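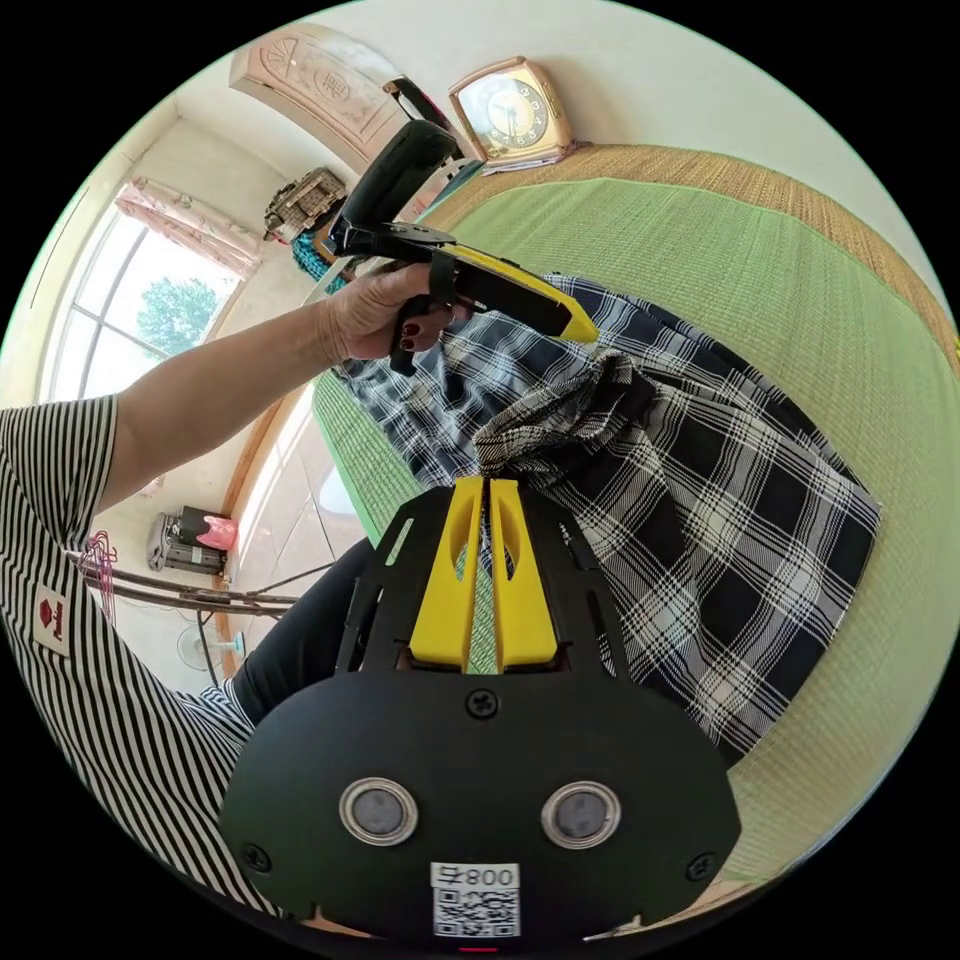 Randine, 9. Mai 2026

**Karierte Bettwäsche waschen und glatt zusammenlegen**

Schwarz-weißer Karostoff verzeiht wenig: Graue Stellen in den hellen Feldern fallen sofort auf, und eine schief gelegte Kante sieht man quer durchs Zimmer. Die Anleitung gilt für Baumwolle und Mischgewebe.

## Waschen

1. Bezüge auf links drehen, Knöpfe und Reißverschlüsse schließen.
2. Neue Stücke die ersten 3 Male getrennt waschen, damit überschüssige Farbe nicht auf andere Wäsche übergeht.
3. Colorwaschmittel nach Packungsangabe dosieren. Vollwaschmittel enthält oft Bleiche und macht Schwarz stumpf.
4. Trommel nur locker füllen — eine Garnitur für zwei Personen reicht meist.

## Trocknen

Direkt nach dem Waschgang kräftig ausschlagen und die Säume mit den Händen nachziehen. Draußen im Schatten aufhängen. Im Trockner das Programm »bügelfeucht« wählen.

## Zusammenlegen

Das Bett ist dafür die beste Fläche. Den Bezug flach auslegen und von der Mitte nach außen streichen. Dann längs halbieren und dabei die Karolinien aufeinanderlegen, nicht die Säume — die sind selten ganz gerade genäht. Noch einmal längs falten, danach quer in Drittel.

Kissenbezüge auf dieselbe Breite bringen und in den Deckenbezug einschlagen. So bleibt die Garnitur im Schrank zusammen.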